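Print this thread | E-mail this thread to a friend

Handheld grippers, whiteboard erasing, and how many demos is enough

**tallowtree** wrote:

Starting a thread so I stop hijacking the one on cable management. We've been collecting for a whiteboard task: pick up the thing, wipe the mark, put the thing back. Two handheld grippers, marker cubes on both, head camera on whoever is wearing it. We have 197 episodes after throwing out the ones where the tracking wandered off to live its own life.

The policy trained on those is very confident. It goes straight to the middle of the board and wipes it with great feeling, whether or not there is anything there. Marks near the top it treats as somebody else's department.

My question is whether I need more episodes or different ones. My boss would like the answer to be "neither."

**ohm_on_the_range** wrote:

Different ones. Where do your people draw the marks?

**tallowtree** wrote:

Wherever they like. I told them to be random.

**ohm_on_the_range** wrote:

Well, there's your trouble. People told to be random will draw at chest height in the middle, every time, and then feel pleased about how random it was. Give them a list of positions. We print ours on a sheet and they tick them off and grumble.

**pelican_brief_case** wrote:

I'll disagree with the sheet. We did that at Gredetti for a whole month (May, if anyone's keeping score) and ended up with a policy that was wonderful at the positions on the sheet and useless two inches to the left of them. You want spread, and a grid gives you a grid. Let people doodle. Bored people doodle in the corners. It's the best sampling method I know and it costs nothing.

**tallowtree** wrote:

The doodling I can confirm. Between takes on our setup:

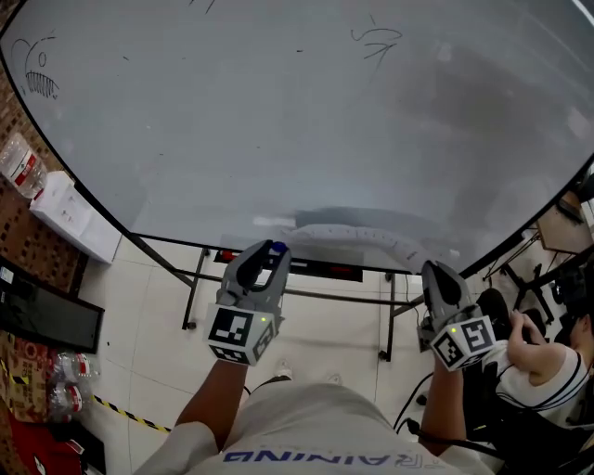
Both grippers up, board mostly clear, one-eyed fellow with the teeth still at large in the upper left corner.

So yes, pelican, bored people draw in corners. They also grow fond of what they draw there and won't wipe it. I have asked twice. He has been given a name and I'm told he is "part of the team."

**pelican_brief_case** wrote:

I like him. Keep him. But do you see the problem? If he's in the corner for every episode and never gets erased, you are teaching the thing that marks in the corner are furniture. Your policy ignores the top of the board for the very good reason that everyone it ever watched did the same.

**tallowtree** wrote:

I did not see the problem until you typed that, and now I'd like to go home.

**gridlocked_gus** wrote:

The other thing I'd look at is the shine. There's overhead light reflecting off that board, and smudges all over it. From the head camera a smudge and a faint marker line are cousins. What are you using to decide an episode counts as a success?

**tallowtree** wrote:

The person wearing the camera says "done."

**gridlocked_gus** wrote:

Oh dear.

**ohm_on_the_range** wrote:

Gus, be nice. Half the labs on this board do the same and call it "operator-verified."

**gridlocked_gus** wrote:

I am being nice. I'm only saying one person's clean is another person's gray fog. We had two operators on a shelf-wiping task and you could tell who did which episode by how much was left behind. The policy learned both standards and picked one by mood. Now a third person looks at the last few seconds of each clip and says yes or no. It takes about 4 hours a batch and everyone hates it, me included, and I'm the third person.

**shih_user_07** wrote:

Chiming in from the Shih forum side. Has anyone put this sort of data through Gridbridge? We're trying to line up the two gripper tracks with the head view and the right one always comes in late. Not by much, but enough that the hand closes on air.

**pelican_brief_case** wrote:

Is the right one wired?

**shih_user_07** wrote:

Yes, left one isn't.

**pelican_brief_case** wrote:

Then check which clock each one is stamping with before you blame Gridbridge. I've blamed Gridbridge for plenty and was correct maybe half the time.

**shih_user_07** wrote:

Different clocks. Thank you. I have lost a week to this and will be telling people it was two days.

**costatov_or_bust** wrote:

Going to be the sour one here. Why are you collecting erasing with two hands at all? It's a one-hand job. All the second gripper does is hover about and add another track for the policy to worry over. When we ran the Costatov wiping set we dropped the idle hand from the action and things got better the same afternoon.

**ohm_on_the_range** wrote:

Boards on wheels move when you push on them. The second hand is holding it steady, or it should be.

**costatov_or_bust** wrote:

Lock the wheels.

**ohm_on_the_range** wrote:

And when it goes somewhere with a board whose wheels don't lock?

**costatov_or_bust** wrote:

Then I've moved on to another job and it's your problem.

**tallowtree** wrote:

For the record, ours is on casters and it does creep. Some operators brace it and some don't, which I suppose is the "two standards" thing all over again. I'd like both hands in, but I take the point that a hand with nothing to do is teaching something too, and I'm not sure what.

**gridlocked_gus** wrote:

Pick one way and write it down. Bracing or no bracing. Then collect a small batch, train, look at it, and argue again. Please don't go off and record a thousand before you look.

**tallowtree** wrote:

Plan for now, posted January 2022 so you can all hold me to it. Seven sessions, eight start positions for the operator's feet, marks anywhere on the board including the top, brace with the left hand always. A second person checks the ends of the clips. Corner resident gets wiped at the start of each session and may be redrawn somewhere else by whoever misses him most.

**pelican_brief_case** wrote:

Redrawn somewhere else is good. I still think your sheet is going to creep back in.

**ohm_on_the_range** wrote:

It's a fine sheet.

**costatov_or_bust** wrote:

One hand.

**tallowtree** wrote:

First session done. The board moved anyway, and two people braced with the right. Will post numbers when I have some I'm willing to be seen with.

Print this thread | E-mail this thread to a friend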